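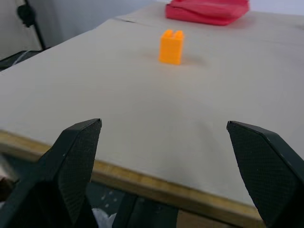

블록 앞에서 손가락을 벌린 그리퍼.

홈 | 동아리 소식 | 튜토리얼 | 자료실 | 문의

블록 집기 첫걸음: 두 팔 로봇 원격 조작 연습법

Indwood 로봇 동아리 신입 부원이라면 누구나 블록부터 시작합니다. 작고 단단하고 색도 또렷해서 연습용으로 정말 좋아요! 이번 글은 Norkitz 과제를 준비하면서 정리한 순서입니다.

1. 시작 자세 잡기
양쪽 그리퍼를 끝까지 벌리고 테이블 위로 충분히 띄웁니다. 팔꿈치가 테이블 모서리에 걸리지 않는지 꼭 보세요.

2. 방향 맞추기
손가락 두 개가 블록의 마주 보는 옆면과 나란해지도록 손목을 먼저 돌립니다. 비스듬히 물면 블록이 빙글 돌아 버려요. 손목 카메라 화면에서 블록이 두 손가락 사이 가운데에 오면 그때 내려갑니다.

3. 집어서 들기
속도를 22%로 낮추고 천천히 닫습니다. 잡았다 싶으면 바로 옮기지 말고 5cm만 들어 올려 2초 기다리세요. 이 짧은 멈춤 덕분에 성공률이 확 올라갑니다. 한 팔이 움직이는 동안 다른 팔은 벌린 채로 대기!
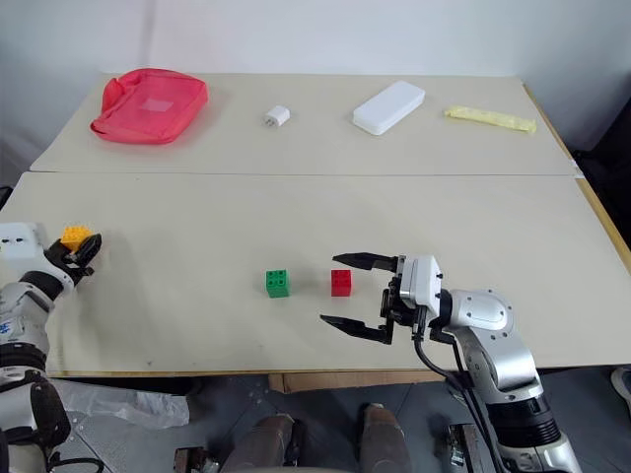 Semwal: 저는 닫는 속도보다 손목 각도가 훨씬 어려웠어요. 왼팔만 먼저 익히고 오른팔로 넘어가니까 한결 편하더라고요.

좋은 방법이에요. 한쪽이 손에 익은 다음에 양팔로 가도 전혀 늦지 않습니다.

4. 내려놓기
블록 바닥이 테이블에 닿은 뒤에 손가락을 엽니다. 공중에서 놓으면 튀어서 엉뚱한 데로 굴러가요. 다 열었으면 위로 곧장 빠져나오세요. 옆으로 빼다가 옆 블록을 치는 실수가 제일 흔합니다.

5. 배치 바꾸기
한 번 끝날 때마다 블록 위치를 새로 잡습니다. 늘 같은 자리면 손이 그 자리만 외우거든요. 가까운 곳, 먼 곳, 왼쪽, 오른쪽을 골고루 섞어 주세요.
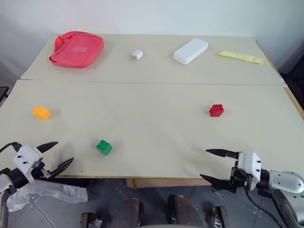
주황빛 노랑, 빨강, 초록 블록을 떨어뜨려 놓은 배치.

기록은 Sterik 시트에 바로바로 적습니다. 실패한 것도 빼지 마세요. 5월까지 한 사람당 100회가 목표인데, 하다 보면 재미있어서 금방 채워요!

공유 22 · 댓글 5

최근 글
- 그리퍼 패드 청소하는 법
- 손목 카메라 초점 맞추기
- Norkitz 과제 규칙 정리
- 양팔 사이로 블록 건네기 연습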